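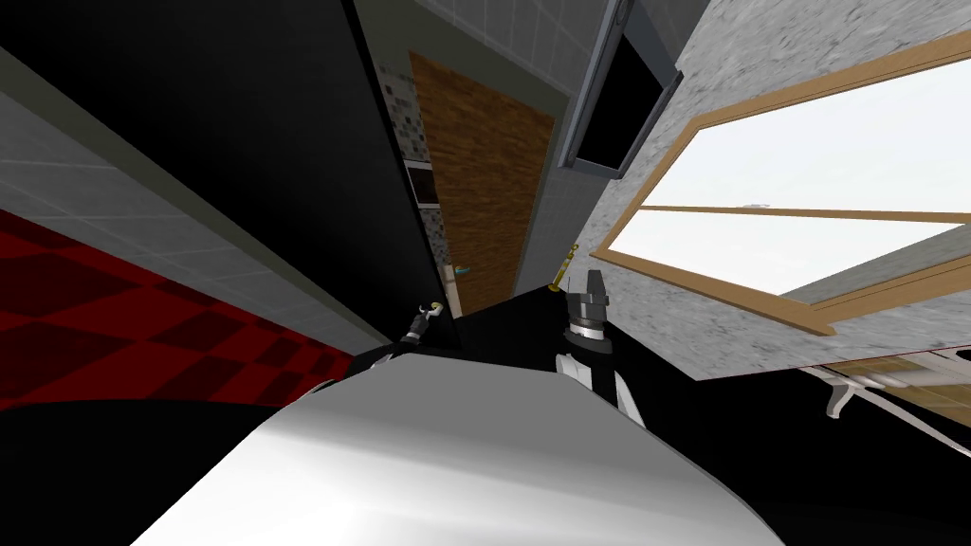

I have come round to the view that most pictures would be better off without a title, and that those which must have one should be given the dullest available. I say this as a person who has called a painting "Reverie in Blue" and has had to live in the same house as it ever since. A title is an instruction, and people are very obedient. Show them a large white curve, bright across the middle and going to grey down the left and right, and they'll look at it quite happily and wonder how the grey was done. Write "Motherhood" underneath and they will stop looking at the grey altogether. They will nod. Write "Snowfield, Evening" and they'll nod again and feel slightly cold. The curve hasn't moved, and whoever got the shading right gets no credit for it either way.

I was brought to this by the open exhibition at the Lukumay Gallery, which had 503 works in it this year, according to the catalogue. I looked at every one, or at any rate I walked past every one with my face pointing in the right direction, and about halfway round I noticed that I had started reading first and looking second. Bend, read, straighten up, glance, move on. My back noticed before I did. By the time I reached the watercolours I was no longer attending an exhibition of paintings. I was reading a very long poem by several hundred people who had not met.

It was not a good poem. It had a great deal of "Whispers" in it. It had "Echoes" and "Fragments", and more than one "Journey", none of which seemed to have got as far as the station. There was a perfectly sound painting of a colander called "What Remains". I liked that colander. The holes were beautifully judged, they closed up towards the rim just as holes in a colander do, and somebody had plainly sat in front of it for a week, going quietly mad. I'd have stood there much longer if I hadn't been worrying about what remained, and of what, and whether I ought to be sorry.

The defence, when you raise this, is that a title "gives people a way in". I have heard this phrase so often that I've begun to picture the average painting as a sort of multi-storey car park. But a way in to what? It's flat. It is on the wall at eye level with a light on it. If a person with two working eyes cannot find a way in to a picture of a colander, the trouble lies with the picture or the person, and four words in italic are not going to help either of them.

I will be fair to the opposition, because I used to be in it. There are titles that do honest work. If you have painted a particular bridge, tell us which bridge, so that people who live near it can come up and say you've got the railings wrong. Portraits should say who the sitter is, unless the sitter has asked you not to. And I have a soft spot for the sort of title that is simply a list of what's on the table, two pears, a jug, a cloth, because it has the decency to stop when the table does. You read it, you check, everything's there, and then you are free to look at the pears.

"Untitled", on the other hand, I can't be doing with. It looks like modesty and is nothing of the kind. It is a title, it has a capital letter, and it generally comes with a number after it, so that one is left wondering about all the other untitled ones and whether they were any better. If you really don't want to name the thing, leave the space empty. The hanging people will come after you with a form, of course. Let them.

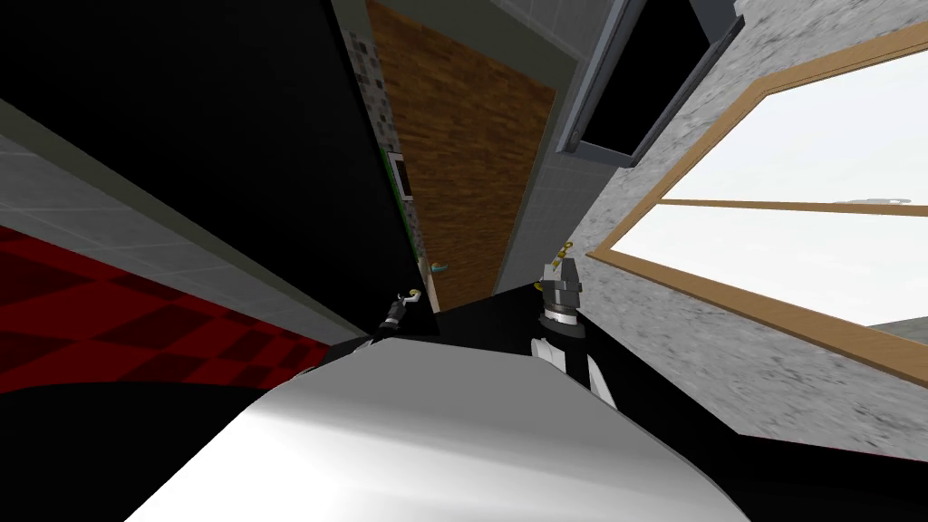
Claslow Sketch Club — Members' Pages — Opinion
Put up November 9, 1999

Having got that far I thought I had better try it out on somebody, so I rang Elibariki Mbwambo, who knows more about painting than the rest of us and is usually in. He heard me out. Then he said that in his experience the painters who fuss about titles are the ones who have finished the picture too early and still have some energy left over. I wrote this down. He also said that he gives all his own pictures titles and would go on doing so, and that mine was the sort of argument made by people who are bad at thinking of them. I wrote that down too, though smaller.

He has a point. I am bad at them. The way I used to do it was to finish a picture, turn it to the wall for a bit, and then on the night before the handing-in day sit up with a glass of something and a book of verse, looking for phrases that were out of copyright. I got "Reverie in Blue" without any help from the book, I regret to say. It's a painting of a bucket. I was pleased with the bucket. A woman at the Beston show stood in front of it for quite a time and then told me how well I had captured loneliness, and I thanked her, when what I wanted to say was that I'd had terrible trouble with the handle and did she think it joined on properly at the left. I never did find out. That's the cost of the thing, if you want it put plainly: I had an actual viewer, willing to talk, and I'd sent her off down the wrong corridor myself, with a signpost.

Worse than titles, and breeding faster, are the statements. You will have seen these. A few years ago a label had the name, the medium and the price, and the price was the only part that anyone bent down for. Now there is a paragraph. The paragraph says that the artist is interested in edges. It says that the work explores the space between memory and place, or between place and memory, and that it invites us to question something. I am a fairly biddable man and have stood in front of a number of these pictures waiting to be invited. I've questioned mostly the framing.

The Ekex annual has a rule about it, and I think it's a good rule so far as it goes. Statements may not be longer than 30 words. The effect has been to make everyone leave out the small words and keep the large ones, so that the labels now read like telegrams from a philosophy department. Even so, you can get through one without sitting down. I'd go further. I would let people have their paragraph, as long as they like, but it would have to be hung in another room. Anybody who had seen the painting and still felt that something was missing could go and fetch it.

Somebody will say that all this is very well for jugs and buckets, and what about abstracts? I think abstracts suffer most. A painter spends a month arranging things so that a green patch pulls against a grey one, with nothing to lean on and no bridge or pear to help her out, and it works, you can feel it working from the doorway. Then she calls it "Harbour". At once every person in the room begins hunting for the boats. They find them, too. I have seen a man find three boats and a lighthouse in a picture whose painter, standing next to me, had never been to the coast in her life if she could avoid it. She had got "Harbour" from her husband. It sold, mind you — I ought to put that in. The man bought it for the lighthouse.

Which brings me to money, and I had hoped it wouldn't. It's generally believed that a picture with a good title sells better. I can't prove otherwise. My own sales would not support a theory in either direction. But I notice that nobody walks into a room and says, look at that marvellous title on the far wall. They cross the floor for a shape, or for a bit of red where they weren't expecting red. They're already halfway to getting the chequebook out, or halfway to deciding not to, before they are close enough to read. If the title does anything at that stage it's as likely to put them off. You can hang a picture of a foggy lane over the sideboard for thirty years. I'm not sure you can hang "Requiem" there. Not with people eating.

So here is what I should like for our own members' show in December. I don't expect to get it. Put a number by each picture, a plain one, and nothing else. Let the list be at the door for those who want it, with the names and prices, and a title if the painter insists. Walk round once without it. Then go and get the list and walk round again, and see how many of the things you'd have taken home turn out to be called "Whispers". It needn't take the whole afternoon. If it's a disaster we can go back to the old way next year and I'll say no more, or at any rate I'll say it to Elibariki.

I have two pictures ready to put in. One is of a teapot. The other's also of the teapot, from the side where the chip is.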